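Benedita Patrício has been mending other people's knitwear above the Cordeiro bakery for 4 years, and she'd like you to stop hanging it up.

"A hanger is a slow way of making a dress," she says, clearing a chair for me by moving one jumper on to another. She learned to fold at Aninlow, a hotel laundry with 868 rooms and, by her account, one decent iron.

Openwork is her favourite and her worst enemy. "All those little holes. People pay extra for them, then put a thumb through one."

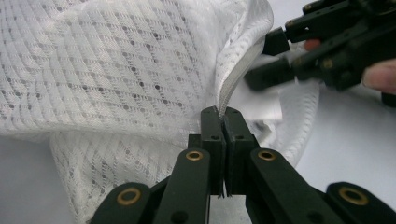

How should a white openwork knit be stored?

"Folded, flat, in a drawer, with nothing heavy on top. Acid-free tissue if you're feeling rich."

She has firm views on folding, too. Find the edge first, she says, and let the rest sulk in a heap until you've got hold of it. My own method, which I demonstrate, she calls "burial".

Before I go she inspects my cardigan, finds 2 holes and names a price. I hang it up when I get home, out of spite.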